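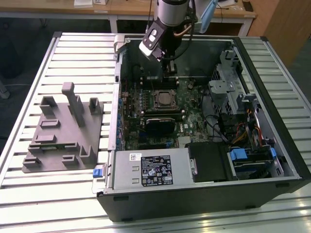 Weigh the cat before you worm it

By Salamatu Arthur
September 11, 2024

Most cat owners I deal with can name the brand of food they buy and the age of the animal to within a month. Very few can give its weight. When they come to the counter for worming tablets they say "adult" or "medium", and the assistant sells them whatever the box says is for adults. I think this is a poor way to dose an animal, and that shops and clinics should stop going along with it.

Worming products are dosed by body weight. The bands printed on the packet are wide, and a cat near the top of one band may be given the dose meant for the band below. Too little of the drug leaves some worms alive, and the owner concludes that the product is no good and tries a different one three weeks later. Too much is less common in cats, but it does happen with small females and with kittens that look older than they are.

At the Essien clinic we kept a record of this last October. Each owner was asked to guess the weight before the cat went on the scale. Of 227 cats, only 18 had been guessed correctly to within 100 grams. The typical error was 700 grams, and it was nearly always on the low side. In a four-kilo cat that is a large share of the total.

Kojo Laryea, who runs the pet supply shop at Fakaten, disagrees with me. His view is that a customer who is sent home to weigh the cat may not come back, and a roughly dosed cat is better off than one not dosed at all. I take the point about lost customers. I don't accept that the choice is between those two. A kitchen scale and a cardboard box will do for a kitten. For a grown cat, the owner can stand on a bathroom scale with it, then without it, and subtract. Bathroom scales are coarse, so the reading should be taken three times and the middle figure used. If that figure falls close to the edge of a band, ring the clinic before giving anything.

Long-haired cats are the worst guessed, as one would expect. Neutered males come next. They gain slowly, and the owner sees them every day.

My proposal is modest. Any counter that sells wormers should have a scale beside it and a card on which the weight and date are written. Comfort Mahama has done this at Skurum for 13 months, and her customers now bring the card without being asked. The scale cost less than a carton of tablets.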